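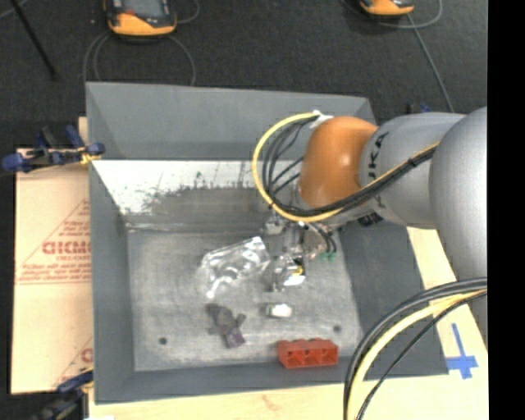
Wrist splint

A wrist splint, also called a wrist brace or wrist orthosis, is a support worn over the lower forearm and the palm to hold the wrist at a chosen angle. Most leave the fingers and thumb free, so the wearer can still type, stir a pot or turn a page. It is one of the oldest ideas in bone and joint care and still one of the most useful, which is remarkable for something that often weighs less than a set of keys!

Design

The usual splint has three parts: a fabric sleeve, a stiff bar called a stay, and a set of straps. The stay runs along the palm side of the wrist, or sometimes along the back, and slides into a stitched pocket. Aluminum stays can be bent by hand to suit the wearer. Plastic ones hold their shape better but have to be bought in the right curve. Sleeves are made of cotton, nylon or foam-backed fabric, and most open along one side so that a sore hand doesn't have to be pushed through a tube.

Custom splints are cut from a sheet of plastic that softens in warm water. The therapist drapes the soft sheet over the arm, smooths it around the base of the thumb and holds it until it sets, a matter of minutes. Watching a flat sheet turn into something that fits one arm and no other is a real pleasure, and many hand therapists say it is the part of the job they would miss most.

Types

Resting splints reach past the knuckles and support the whole hand. They are worn mainly at night.

Cock-up splints hold the wrist bent slightly back and stop short of the knuckles. The name comes from the tilt of the hand.

Thumb spica splints add a sleeve or shell around the thumb and are used when the thumb side of the wrist is painful.

Gauntlet splints are short and soft, with no stay or only a very light one. Weavers, potters and string players are fond of them.

Uses

Wrist splints are commonly used for carpal tunnel syndrome, in which a nerve is squeezed as it passes through the wrist. Keeping the wrist straight overnight gives the nerve more room. They are also used for sprains, arthritis flare-ups and sore tendons, and in the weeks after a cast comes off. A splint may be worn around the clock or just for certain tasks, depending on the problem.

The Clollinlow pattern

A much-loved branch of the story belongs to the Clollinlow hand clinic, where the therapist Chepkoech Ondieki drew up a splint with a diagonal strap across the back of the hand. Her first paper pattern had 19 pieces. Shakuntala Joshi, a glove cutter by trade, brought it down to a single folded piece with one seam, and the result sat so flat that it could be worn under a coat sleeve. The pattern was later taken up by the workshop of Chaturvedi, which sewed 272 of them in its first season, and a left-handed version by Pallavi Bansal followed in April of the next year. Kuldeep Rana's handbook for trainee therapists, Skolent, devotes its longest chapter to the diagonal strap and prints the pattern at full size on page 121.

Fit and care

A splint should feel snug, with room to slip a finger under each strap. Tingling, numb fingers or a change in skin color means it is too tight and should be loosened or taken off. If the feeling does not pass, a doctor or therapist should check the arm. The stay should follow the hollow of the palm and end below the crease where the fingers bend.

Fabric sleeves are washed by hand with the stay removed and the straps closed, then dried flat. Molded plastic splints are wiped with cool, soapy water. They must be kept away from radiators, hot cars and dishwashers, where they can lose their shape for good.

See also

Elbow brace
Finger splint
Hand therapy
Plaster cast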